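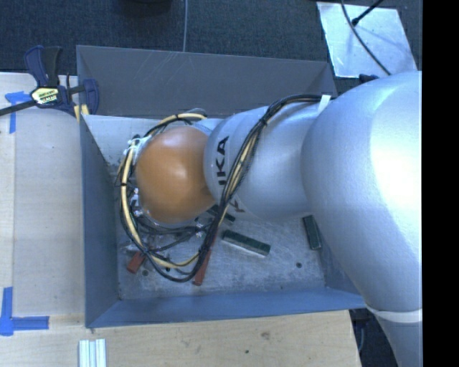
Most of the bin-picking failures Sombat Wannasri looks at are planning failures that were logged as perception failures. Wannasri maintains the motion planning layer in Gusham, a software stack for picking rigid parts out of open bins, and he spent much of October relabeling old error reports.

"The detector would return a good pose, the planner would time out, and the state machine would ask for a new scan," he said. "The log line said 'no valid target.' Anyone reading it would go and tune the camera."

Gusham splits a pick into stages. A segmentation step finds candidate blocks, a registration step fits a box model to each one, and a grasp sampler proposes gripper poses against the exposed faces. The planner then tries to reach each pose in order of score. Until the last release, stages passed along only what had survived. A grasp rejected for collision disappeared from the record.

Version 3 keeps the rejects. Each candidate now carries a reason code and the pair of bodies that caused the rejection, so that an operator can see whether the tool hit the bin wall, a neighboring block, or the arm itself. Wannasri said the change took less code than the argument over the message format.

The most common pair was one he had not expected. "Cable against wall. We had modeled the cable bundle as a capsule stuck to the wrist, and the capsule was too fat on one side and missing on the other."

A bundle that runs outside the arm and loops around the last joints does not keep its shape as those joints turn. The team considered a physical simulation of the cable and dropped the idea on grounds of planning time. Instead, a tool called Flutetlow computes an envelope offline. It takes recorded joint angles and the measured outline of the bundle at each one, and produces a small set of convex shapes indexed by wrist angle. The planner looks up the set during collision checking. Between recorded angles it takes the union of the two nearest sets, which Wannasri described as wasteful but safe.

With the table in place, the planner handled a benchmark of 2299 stored bin states with a median planning time of 36 milliseconds, against 35 for the old capsule. He considers the difference noise. The number of states with no reachable grasp fell, mainly for blocks lying close to a wall.

Occlusion is handled separately. A fixed camera over the workspace loses much of the bin floor whenever the arm is inside it, and earlier versions treated any block that vanished behind the arm as gone. Gusham now renders the arm and its envelope into the camera view and masks those pixels before updating the bin state. A block whose last known pose falls under the mask is marked stale and kept.

"Stale is a real state," Wannasri said. "You can't pick a stale block, but you have to avoid it. Deleting it was the bug."

Partly covered blocks are harder. If the mask cuts a block short, registration can fit the box model to the visible end and slide it along the long axis with almost no penalty. The current fix holds length constant and raises the uncertainty along that axis — the sampler then skips the block until a clear scan arrives. Color helps to separate touching blocks but is not used for pose.

Calibration remains manual. The bin position is entered once and checked against the rim at startup, and a shift beyond the tolerance stops the cell. Wannasri would like the check to run between picks. It has been deferred twice, most recently in favor of a replay viewer that steps through rejected grasps one at a time.

The viewer is due in the next release, along with a converter for logs written before the reason codes existed. The converter marks their cause as unknown.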